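Home | Club Handbook | Setup | Practice Runs | Scoring | Contact

Tustcombe Robotics Club Member Handbook
Section 4: Setting Up the Kitchen World for a Practice Run
25 May 2020, by the Tustcombe handbook team

Welcome back! If you have made it through Section 3, you have the Hendel simulator on your computer and you have watched the arm wave at you at least once, so the hard part is over. In this section we load the kitchen world, which is the one we use for the Gredska Cup, and get it ready for your first practice run. Take your time with it. The first setup always feels slow, and by your third or fourth you will be doing it while you eat a sandwich.

Before you start

You will need your club login, the kitchen world file from the shared folder, and a mouse with a wheel (a trackpad works, but turning the view with one is a real test of patience). Please close your video calls and any games first. The simulator likes to have the computer to itself.

Loading the world

1. Open Hendel and choose File, then Open World. Pick the file called kitchen_621. There is an older one in the same folder, kitchen_475, and it still opens, but the counter is in a different place and your scores from it won't be accepted.

2. Wait for the loading bar to finish. On older laptops the bar likes to sit near the end for a good while. Leave it be, and don't click Open World a second time, or you will end up with two worlds fighting over one arm.

3. Go to Settings, then Run, and type 2037 in the box marked Seed. The seed decides where the loose objects start out, so when we all use the same number we all get the same kitchen, and we can compare notes afterward.

4. Set Physics to Paused. The button turns gray when it has worked.

NOTE: Paused means paused. An object that is up in the air when you press the button will stay up in the air until you press it again, and you can turn the view and look at it from every side.

Checking the view

5. Hold down the mouse wheel and swing the view until you are looking down at the room from above, with the arm, the dark table and the long marble counter all in sight. Press V to save this as your home view. From then on, pressing H will bring you back to it, however lost you get. (And you will get lost. Everyone ends up under the floor sooner or later, and it's quite peaceful down there.)

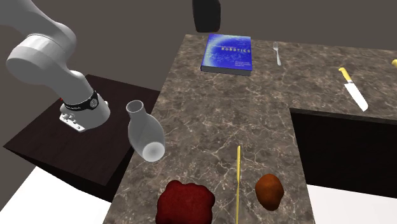 6. Open the Objects list on the right side of the window and click each name in turn. The matching object will blink. If a name is in the list and nothing blinks, save your settings and reload the world before you go any further.

7. Click Gripper, then Test Open and Test Close. Do this while the gripper is clear of everything else. You only want to see that the fingers answer you.

CAUTION: Never drag an object with the mouse once a scored run has started. Hendel writes every drag into the run log, and the Tamayo scoring sheet treats it as a touch by hand, which ends the run on the spot.

Your first run

8. Set the arm speed to 100 and leave it there for now. The slider goes a lot higher, and we know it is tempting, but a vase and a fast arm are not good friends, even when the vase is only made of numbers.

9. Set Physics to Running and press Start. Your program takes over from here, so hands off the keyboard, please!

10. When the arm stops, press Save Log and put the file in your own folder with your initials at the front of the name.

If something goes wrong

The arm doesn't move at all. Check that Physics is set to Running. We all forget this one, the coaches included.

An object sinks through the counter. Reload the world, and bring the arm in more gently from above next time. Pushing straight down is the usual cause.

The gripper closes on thin air. Your target point is probably measured from the table when it ought to be measured from the base of the arm. Turn back to Section 2 and work through the page on coordinates again, with a pencil if you can, and then try a run with just one object before you bring the others back in.

Section 5 covers the scoring sheet and how to send in your November entry.

Contact the club through the handbook page | Copyright Tustcombe Robotics Club | Back to top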